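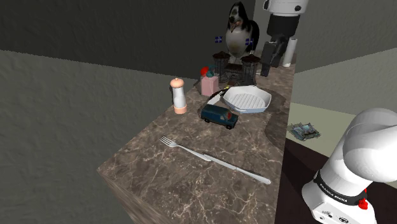
Brown marble with cream and white veining, and a penguin at the far end.

Filed under: Kitchen > Worktops & Surfaces
Shares 80 | Comments 5

Looking after a marble worktop without losing your mind

When we moved to Floverthorpe the kitchen came with marble worktops, and I was thrilled for as long as it took to slice the first lemon. Marble looks tough as anything but it's a soft stone and it reacts with acid, so that lemon left a dull little patch by the hob that I can still find with my fingertip. I've had a few years to learn its ways now and I get asked about it a lot (mostly by people who are about to buy some!), so I've put everything in one place.

Everyday wiping

Warm water, a small squirt of ordinary washing-up liquid, a soft cloth. Rinse the cloth, go over it again with plain water, then dry with a tea towel. The drying is the bit everyone skips and it makes the most difference if you live with hard water like ours, as the drips leave chalky rings that are a nuisance to shift.

Please don't use vinegar. I know it's in every cleaning article ever written, and it's brilliant in a kettle, but on marble it eats the polish. The same goes for limescale sprays, anything with lemon in it and most bathroom cleaners. Read the back of the bottle. Cream cleaners are out too, they're gritty and you'll end up with fine scratches all over.

Etch or stain?

It took me ages to understand that these are two separate problems. A stain is something that has soaked in, so it's usually darker than the stone: oil, tea, beetroot, turmeric. An etch is where acid has taken the shine off, so it looks pale and dull and you can often only see it when the light comes in low. No amount of scrubbing will clean an etch away. Small ones can be rubbed out with marble polishing powder and a damp cloth, and a patient half hour with the radio on. Big ones I'd leave to a stone restorer.

If your worktop has a matt finish (honed, they call it in the showroom) etches show up far less. I wish I'd known that before I spent a weekend choosing between shiny samples for the utility room.

Getting oil out

Mix bicarbonate of soda with a little water until it's as thick as peanut butter. Spread it over the mark a bit wider than you think you need, cover with cling film, tape down the edges and leave it overnight. Take the film off in the morning, let the paste dry out completely, then lift it off with something plastic, an old store card is perfect. Wipe, dry, have a look. A fresh splash of olive oil might go first time. An old one can want up to 5 goes, so don't give up after the second!

Try it somewhere out of sight first, behind the toaster or wherever. Same advice for every product on this page.

Sealing

Sealer doesn't make marble bulletproof. It slows down the soaking in, so you get time to grab a cloth, but it does nothing at all for acid. To find out if yours needs doing, drip a bit of water on it and go and make a cup of tea. If the stone has gone dark under the drop when you come back, it's thirsty.

I do mine every October, before the Christmas baking starts. The tin I buy comes from Stestier, the hardware shop over in Flostham, and 200 ml does our whole kitchen with a bit left for the windowsill. Wipe it on thinly, leave it for as long as the tin says, and buff off every last bit. If you let the extra dry on the surface you get a smeary film, and then you're stuck buffing until your arm drops off (ask me how I know).

Odds and ends

Put a tray under the oil, the vinegar and the soy sauce. Bottles always dribble.

Hot pans go on a trivet. Marble copes with warmth fairly well but a sudden blast in one spot can crack it, particularly near the sink cut-out.

Felt pads under the heavy mixer, the sort you'd put on chair legs.

Don't stand on it to change a light bulb. Don't let tall visitors sit on it either.

Pastry rolled straight on to marble is a joy, it keeps the butter cool. Scrape up with plastic afterwards and mind you get the flour out of any little pits.

Next time I'm doing wooden boards, including what to do with one that smells of onions whatever you try.

Posted March 2020 in Worktops & Surfaces
Tags: marble, stains, sealing, cleaning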